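The Seat Belt Sign Has Lost Its Meaning

15 June 2020

I have a small confession for the cabin crews of the world. When the seat belt sign comes on, I no longer look up from my crossword. I used to. I used to fold the tray, grip the armrests and think tender thoughts about my relatives.

Then I flew Lerkex to a family wedding and the sign stayed lit for the whole crossing, through air as smooth as custard. By the second hour there was a queue of 15 people for the toilets, all of them breaking the rules with the mild expressions of shoppers at a deli counter. The crew stepped round them with the tea.
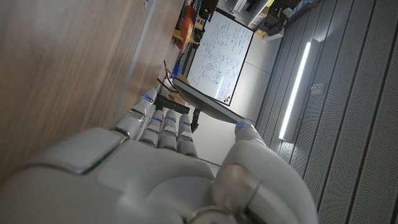 A warning that never goes off is wallpaper. My friend Chathurika Sarkar spent years as a cabin manager and she puts the blame squarely on the flight deck. Switching the sign off is a decision, she told me, and a captain who makes it may have to explain it later to someone with a clipboard. Leaving it on costs nothing, at least on paper.

It costs plenty off paper. Rough air does hurt people, and the ones it hurts are very often standing up or sitting unbuckled. In May I asked readers of this column how they treat the sign. We had 674 replies, and some 70 of you said you ignore it altogether. One gentleman said he regards it as a reading light.

I would like airlines to try using it less. Put it on when the captain means it, say why over the speaker in one plain sentence, and turn it off when the bumps are over. Jae-in Shin, who writes to me often and usually to complain, suggests two signs: an amber one for "we'd rather you sat" and a red one for "sit down, Gerald". I have no idea who Gerald is but I have sat next to him.

Meanwhile I keep my belt fastened all the time, loosely, under the blanket, and I still don't look up.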